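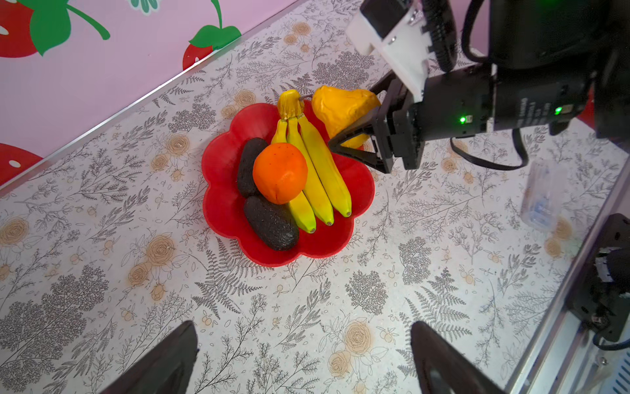

Teaching Two Arms to Set Out Fruit: Final Project Report

Lizeth Cusi
Project partner: Amparo Cabrera
Submitted 2023-01-12

Search this site Type and press Enter

When Amparo and I signed up for the robot learning project we both thought the hard part would be the learning. We had read the papers, we had argued over network sizes on the bus, and we had a lovely long list of models we wanted to try. What we ended up doing, for most of the term, was gathering examples, and this report is mostly about that. I hope it will be useful to whoever takes over the Jedano bench next, and if I go on too long in places, please forgive me, I got rather fond of this project.

The task

Our task was to have a two-armed robot arrange artificial fruit on a plate. The fruit set has bananas in a bunch, an orange, a pair of avocados and a pear, and the plate is the red scalloped one that everybody in our section calls "the flower." A finished plate means every piece is resting on it and staying put after both grippers have let go. We did not ask for any particular arrangement. Our advisor wanted us to pick one exact layout and stick to it, and we talked her out of it, partly on the grounds that people don't set out fruit the same way twice either (and partly, I admit, because we couldn't keep to a layout ourselves).

Each example, which we call a demonstration, is one full run of the task with a person driving both arms by hand controls. The recording keeps the joint positions of both arms, how far open each gripper is, and the wrist camera views. We kept a written log alongside in Jotstead, with one line per run saying who was driving, how the fruit started out, and anything odd that happened.

How we gathered the runs

We started in August, before classes, and I'm so glad we did! The first batch was nearly all thrown away. We were both new to the controls, and we drove with a lot of stopping and thinking. A person watching can tell that a pause is only a pause, but a model trained on those runs learns to hover over the orange for ages as though it had forgotten what it came for. So we practiced without recording until we could each do a plate from start to finish at an even speed, and only then began the real set.

A session was 34 runs, split between the two of us, and we swapped drivers halfway through. Swapping mattered more than we expected. Amparo likes to bring the bananas in first and build around them, and I tend to start with the avocados, so a session by only one of us had a very clear habit in it. We left both habits in the set on purpose.

Between runs we scattered the fruit again. In the beginning we did this carelessly, and when we plotted the starting positions later we found that nearly everything had landed on the side nearest to whoever was doing the scattering. After that we used a sheet of starting spots that Amparo drew up, marked off against the printed pattern of the tablecloth. It was homely but it worked very well, and it took no tape.

The pear

The pear deserves a section of its own. It is a little lumpy, it doesn't sit flat, and it generally goes on last, when there is hardly any room left. If it hangs over the rim there is a real question of what to do next. You can nudge it in with the side of a finger, or you can grip it again and lift it across. Both are fine for a person. In our first trained model the two ways seemed to get blended together, and the arm would half close on the pear and push at the same time, which sent it off the plate more often than we liked.

We went back and forth on this for a good while. In the end we agreed on a rule for drivers: if the pear is touching the plate at all, nudge; if it isn't, grip. We recorded 65 extra runs that begin with the plate almost done and only the pear left to settle. These short runs were quick to collect and I would do many more of them if I had the term over again.

Sorting and labeling

Every run got watched by the person who had not driven it. We marked it keep, fix or drop. "Fix" was for runs where something slipped and the driver recovered. At first we dropped these, being tidy people, and it was a note in the Salehi lab handbook that made us think again. A model that has only ever seen perfect grasps has no idea what to do after a bad one. We put the fix runs back in, with the slip and the recovery both left whole.

We also made a second set of labels for which arm was doing the work at each moment, since one arm often waits close by with its gripper in the other arm's camera view. Labeling this by hand took far longer than driving did. We got through it with a lot of tea and Amparo's very good playlist. All told we looked at roughly 2,000 short clips.

What we found

The model trained on the full set was clearly steadier than the one trained on our early runs. The orange and the bananas went well. The avocados were harder, and our guess is that two very dark pieces side by side are difficult to tell apart from close up. We tried turning up the lamp, and it helped some, though it also put a glare on the peel of the orange, so we turned it halfway back and left it there. The pear improved after the short runs but it is still the piece most likely to end up somewhere silly.

We did not have time to test on a different plate or on another tablecloth, and I would be cautious about any claim that the model knows what a plate is. Everything it learned, it learned on our one table.

For the next group

Please practice before you record. Write the log line right after the run and not at the end of the day. Check that both wrist cameras are saving before you start, as we lost a whole afternoon to that. The Gasmont cable clips in the top drawer are the ones that hold, and the spare sheet of starting spots is in the folder with them.

My warmest thanks to Amparo, who watched every one of my runs and was kind about nearly all of them. The cleaned set and the label files are on the group drive, under both our names.

Related reports
Sorting Buttons with One Arm: A First Attempt
Notes on Driving Two Arms at an Even Speed
Jedano Bench: Setup and Checklist
Folding Napkins from Demonstrations
Keeping a Run Log in Jotstead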